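Boonchu Hall Refurbishment
Progress report to the Grundel Community Fund
Sunday, September 29, 2024

Work on the hall is on schedule in most areas and behind in one. The grant has been drawn down to 70 per cent, which matches the payment plan agreed in July. No variation to the total is being asked for in this report.

Roof and drainage
The old sheeting over the kitchen has been replaced and the gutters on the street side now run to the new downpipes. Two leaks showed up near the back store after heavy rain. The roofer has fixed both under the original price.

Heating
The Wirnix heaters are in and were signed off by the electrician. Power bills for the first full quarter will be in the next report. Hirers have asked for a timer so the heaters don't run overnight, and we are getting a quote.

Doors and floors
Floor finishes and colours were settled after the user groups had their say. The seniors' lunch group wanted more daylight, so glazed doors were preferred over solid ones. 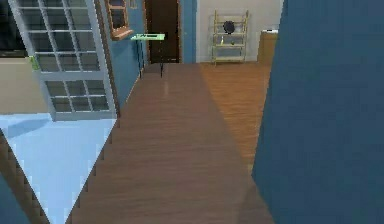
Design view: white-framed glass door standing open, with pale blue floor meeting wood flooring.

Delivery of the floor covering has slipped by two weeks. The supplier, Skulloretti, has given us a new date in writing and will store the stock at no charge if the subfloor isn't ready.

Bookings
The hall stayed open on weekday evenings during the works. The playgroup moved to the library meeting room and will come back once the floors are down.

Next period
Painting, the accessible toilet and outside lighting. The remaining 30 per cent of the grant will be claimed when these are finished. Receipts to date are attached.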